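Search this blog
Go

Flotadeo hand grippers, one month in (long, sorry)

January 20, 2026

OK so a bunch of you asked for this after I mentioned the kit in passing and then went quiet. I've been busy. Using it, mostly. Writing this between other stuff so it's going to jump around.

Short version: bought the Flotadeo pair kit in November, paid for it myself, no discount, no affiliate link anywhere on this page. I'd buy it again. I would not buy the carrying case again.

What it is, for the people who come here for the bike posts. Two hand-held grippers, you hold one in each hand and do normal chores with them, a camera on each one records what the fingers are doing, and software turns the recordings into something you can train a robot arm on. No arm needed to record. That's the whole appeal for me because the arm lives at Magesa (the shared shop across town, I get bench time there) and I live here.

Before this I was on the Corard starter set. Single gripper, one hand. Fine for picking up a block and putting it in a bowl. Useless for anything you'd really want done in a house, where one hand holds and the other hand does something.

Setup

Took me an evening. Should have been an hour. The printed quick start is for an older version of the app and has you hunting for a "Pair both" button that's been moved under Devices. The PDF on their site is right. Use that, throw the card away.

Charge both all the way before first pairing. Mine arrived at different levels and the left one dropped out in the middle of the firmware update, had to start over. Twice.

Then calibration. You open and close each one all the way, slowly, when it beeps. Slowly means SLOWLY. I kept failing it and blaming the thing and then watched their video and the guy takes like a full breath to close it. Oh.

Weight is ok. Not light. First week my forearms were toast after a session, second week less so. The trigger spring is stiffer on the right one than the left and I emailed about that, more below.

What I've been doing with it

Bundles. Small soft stuff, socks and plastic bags mostly, rolled up and tied or banded so they hold together, and moved between a cardboard box and the table. I picked it because it's boring and it's all different textures. Fuzzy, slick, crinkly. Corard's set hated anything crinkly, plastic would just skate out of the tips.

I also wanted things that squash. A block is a block. A rolled up sock changes shape on you every time you grab it and if the fingers come in at the wrong angle you get half a sock and a long tail. Good practice for the operator too, I've gotten a lot pickier about where I grab.

The fingers are the best part of the kit. Rubbery pads, decent amount of give, and they hold on to a fat bundle without me mashing the trigger. Rubber bands are the tricky bit. Grab across the band and it's solid, grab beside it and the thing can roll.

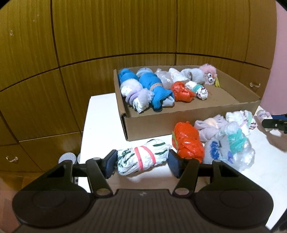 White sock bundle, pink band, box of the rest behind it.

Anyway. Count so far is 3,386 clips, and before anyone is impressed, a clip is one pick and one place, so they're short. Of those the software kept 1,231. The rest got thrown out by the quality check, and this is where I have Opinions.

The quality check

It's called Nemari, it's the cloud part, it comes with the kit for the first year. You upload, it tracks where the grippers were, and then it flags everything it doesn't trust. I get why. Bad tracking is worse than no tracking. But it's strict and it's vague. Every rejected clip says "motion quality" and that's it. Motion quality what? Too fast? Too dark? Did I sneeze?

I worked some of it out by changing one thing at a time like it's a science fair:

- Speed. Biggest one by far. If I whip my wrist around between the box and the table, rejected. Slow arcs get through.
- Light. The overhead light by itself wasn't enough. Added a desk lamp pointed at the wall and my keep rate went way up the same night.
- Starting position. It wants both grippers still for a second before you begin. The docs mention this in one line at the bottom of page whatever.
- Staring at a plain surface. If the camera sees nothing but blank tabletop it gets lost. Clutter helps. Finally, a use for my clutter.

Nearly all of the rejects are from the first two weeks, before I'd figured that out. My last big session most of it went through. So the totals look worse than it is now. Still think they should tell you the reason. The tracking obviously knows the reason!

Upload is slow too. I start it before bed. Web page doesn't have to stay open at least, Corard made you babysit the tab.

Two hands vs one

This is why you'd pay for the pair. Having the left one steady the box while the right one takes something out, that's just not doable with a single. Same with passing a thing across. Hand-offs are hard by the way. The cameras see each other's gripper come in and you'd think that would mess with the tracking but it mostly copes. What does mess with it is me, I let go too early. Every time. You have to feel the other hand take it and you can't feel much through these.

That's my main complaint about the hardware if I have one, there's no feedback at all. No buzz, no click. You go by eye and by how far the trigger goes in. After a while you stop noticing, but somebody picking it up cold will crush things or drop things.

Visitors who've tried it (I make everyone try it) all do the same thing, they hold it like a drill. Hold it looser than that.

Wide angle on the camera takes getting used to when you review footage. Everything bends. My very straight cabinets look like the inside of a barrel. Doesn't matter for the training, they correct for it, but don't expect pretty video.

Does the robot learn anything

Ok so this is the question right. I took the first batch to Magesa and trained on the arm there. Tumaini Makokha helped me get the export loading, the file format was one version ahead of what the shop's software wanted and I would have been there all night. Thank you Tumaini.

First try with the early data: bad. It went to the right area and closed on air, over and over, very confident. Second try with the later, cleaner clips mixed in: much better. We gave it 40 attempts at picking a bundle out of a box and it got more than half, which for a month of me standing at a table I'll take. It did worst on clear plastic. Same as me.

Single arm only, so the two-handed clips haven't been tested on anything real yet. The shop has 2 arms but one is waiting on a part. When that's running I'll do a follow-up.

I don't know how much of the improvement is cleaner data and how much is just more of it. Didn't test that seperately. Should have. If someone has the patience please go do it and send me the graph.

Support

Emailed about the stiff trigger. Got an answer the next day, a real one, with a photo of which screw to back off a quarter turn. Fixed it. Two thumbs up.

Emailed about the rejection reasons. Got "thanks for the feedback, passed to the team." So, one thumb.

Asked about spare finger pads and they sell them as a set only, you can't buy just the one you chewed up. Annoying but the set isn't outrageous. Mine still look fine, I'm just nervous.

Stuff I don't like, quick list

- The case. Foam cutouts are too tight, zipper feels like it came off a pencil pouch. It's an extra and you should skip it.
- Charging cables are short. Really short.
- App logs you out if you don't open it for a few days and then wants to pair everything again.
- No way to delete a clip from the gripper. You have to upload it, wait, and delete it from the site. So all my fumbles go up to the cloud first, great.
- What happens to the price of Nemari after year one. The page says "plans will be announced." I don't love buying hardware that leans on a subscription with no number on it. You can export the raw recordings, I checked, and I have a copy of everything on a drive. Do that.

Who should get it

If you've got access to an arm, or will soon, and you're tired of driving it around with a game controller to collect data, yes. It's so much faster. I can get through more in an hour at my own table than in a whole evening of teleop at the shop, and I can do it in socks. (Well. Next to socks.)

If you just want to mess around and see what this is about, get the Corard single used. People are selling them cheap now. You'll hit the ceiling but you'll know if you enjoy it.

If you don't have an arm and have no plan for one you'll have a very nice folder of video.

Next up for me is towels, folding if I'm feeling brave. Also want to try drawers but I don't think the trigger hand is strong enough for the sticky ones in this kitchen. Will update the post if the Nemari pricing comes out, and if I hear anything on the rejection mesages.

Gotta run, upload's done.

27 shares
4 comments

gearloose_pat
Did you try it with gloves on? My hands get cold in the garage and I'm wondering if the trigger guard has room.

 Reply from author
 Thin ones fine. Ski gloves no.

mwb
The "motion quality" thing drove me nuts too. Mine was the light nearly every time. Taping some newspaper down on the table helped a lot, gives it something to look at.

hollis r.
So is the pair worth it over buying two singles? Do the singles sync with each other?

 Reply from author
 They didn't when I asked, that's why I went for the pair. Check with them though, that was back in November.

Leave a comment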